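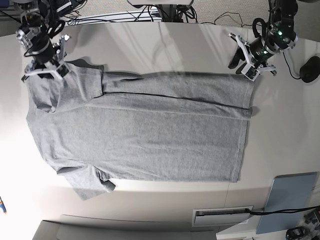
A customer of our Bosman street store wrote to us in May that she had bought the gray one for painting the kitchen, and that now it is the shirt she wears to work and the old work shirt is the one with paint on it. She asked also if we could make the body a little longer. We did it, and the measurements on this page are for the longer version.

Dosta T-shirt, short sleeve, heather gray
by Custwood

Reading time: 3 minutes

The Dosta is our basic T-shirt for every day. It is a knit shirt with short sleeves and a straight bottom hem with a stitched border. There is no print and no chest pocket. The gray is a heather gray, so the surface looks a little mottled and small marks do not show so quickly as on a plain light shirt. It is also the color that we sell the most, and for this reason it is sometimes out of stock in the middle sizes.

We started with this shirt as work clothing for small cafes and workshops. They wanted something that looks correct without ironing, and that a new employee can wear on the first morning. Later the employees began to ask for it for themselves, and then we put it in the store.

Fabric

The fabric is cotton with a small part of polyester. We tried it in pure cotton before, and some people liked the touch more, but it lost the shape at the neck after not many washes. The present mix is a middle weight. It is good alone in summer, and under a sweater it does not make a thick layer at the arms. When it is new it feels a bit firm. After the second or third wash it becomes softer and stays like this.

All the pieces are washed before the sewing, so the shirt shrinks very little at home. If you use a hot dryer it can still become shorter, mostly in the length.

Fit

The cut is straight and the same for men and women. The shoulder is a normal shoulder, not dropped. The sleeve ends above the elbow, and it is wide enough to lift the arms and reach a high shelf. If you are between two sizes, take the smaller one for a close fit and the bigger one if you plan to wear something below it.

Please measure a shirt that you already like, and not your body. Put it flat on a table, smooth it with the hand from the middle to the sides, and measure from one armpit to the other. Then compare with the size card, which you can ask for at the counter or by email.

Washing

Wash it inside out with similar colors, warm or cold. Do not use bleach. You can hang it or dry it at low heat. If you hang it, hang it from the bottom hem, so the pegs do not leave points on the shoulders. Ironing is possible on medium, but if you fold it soon after drying you will probably not need it.

Folding

Many of our customers keep a pile of these shirts in a drawer or on an open shelf, and they ask how we fold them in the store. We do it like this. Lay the shirt flat, with the front down. Take one side at the shoulder and near the hem, and bring it over in a long band toward the middle, together with the sleeve. Put the sleeve back on top of the band so it stays inside. Do the same on the other side. Then fold the hem up to the neck, and one more time if your drawer is narrow. Check the corner of the hem before you turn it - a small flap likes to stand up there, and later it makes a line in the fabric.

With a big table it goes much faster than on a bed. The first fold decides how wide the pile will be, so we do the first shirt slowly and use it to compare the others.

Strength test

The fabric was tested for us by Testideo on their rubbing machine. The first version showed small balls on the surface at 2000 turns. The present version goes to some 3000 before the same thing is visible. In normal use it happens first below the arms and where a bag hangs. You can remove the balls with a fabric comb, but please go softly near the seams.

Packs and orders

The gray shirt is sold alone or in a pack of 3, all in one size. We cannot mix sizes in a pack, but in the store you can combine single shirts as you wish. For cafes and workshops we can sew a name label inside the neck. Write to us before you order, as shirts with a label cannot be returned.

Shirts without a label can be returned if they were not worn or washed. Trying on at home is fine, of course. Please send the shirt folded and in a bag, the paper band is not necessary.

The navy and the white are made in the same cut. The white is a little thinner - for this one we recommend to look at it in the store first.

Share this page
3 shares

We use cookies to remember your size and your basket. Accept / Settings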